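Throwing away less, second month

Tue 28 January

I promised in my last post that I will write how it goes with the household waste, so today I sit down with my tea and do it. For readers who are new: my name is Decha Phuthong, I moved to Vavville two winters ago, and I am trying to bring less into my apartment which must later go out of it in a bag.
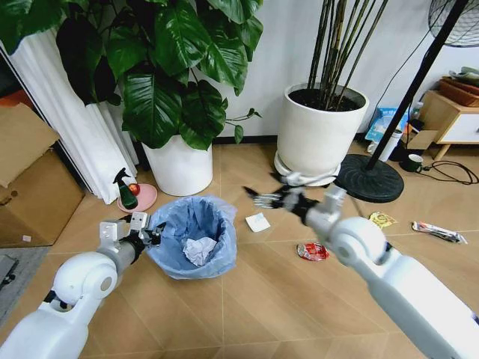
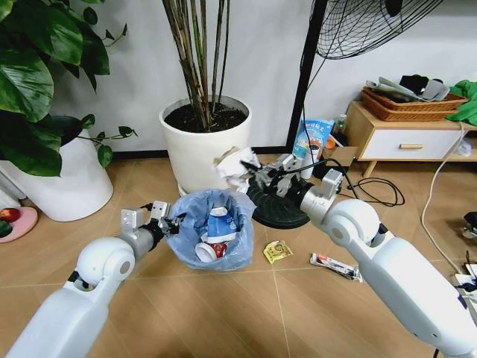
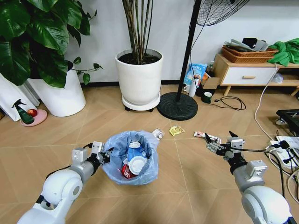 Paper, wrappers and a lined bin on the floor.

The first thing I learned is that I did not know my own trash. I thought it was mostly food. For one week I wrote down everything in a notebook, and the food was only a small part. Most of it was the packaging from lunches that I bought near work, because I was too lazy in the morning to prepare something. A sandwich in a box, the box in a bag, and a napkin I never used.

So I started to cook rice and vegetables on Sunday evening and carry them in a steel container. I bought the container at Bunnag, the little kitchen store next to the bus station. It has a lid with two clips and it holds 800 ml, enough for me and even too much on a hot day. My colleagues made some jokes in the first week. Now one of them asks me where the store is.

Coffee was more difficult. I like the coffee at Gredetti very much and I did not want to give it up. I was shy to ask if I can bring my own cup, and I practiced the sentence on the way there. The woman at the counter just took the cup and filled it. I had worried for nothing!

At home the biggest change is the vegetable scraps. Our building got a compost box in the yard last fall, but you must ask for a key, and I did not ask until this month. I keep the scraps in the freezer in an old ice cream tub and bring them down when it is full. This way there is no smell and I don't have to go down the stairs every night.

Some things did not work. I tried to make my own laundry soap and it left white marks on all my dark shirts, so I went back to the normal powder from Merkach. I also bought cloth bags for bread, and I forget them at home nearly each time - they hang beside the door and I walk past them. If somebody has a good trick for this, please write it in the comments.

I was also asked if it saves money. I kept the receipts for lunch, and compared with the month before I spent 63 dollars less. It is not a fortune, but I did not expect it at all.

In February I want to look at the bathroom, where I have too many small bottles. My sister says solid shampoo is good for long hair, but mine is short and I don't know if this matters. I will buy one bar and see.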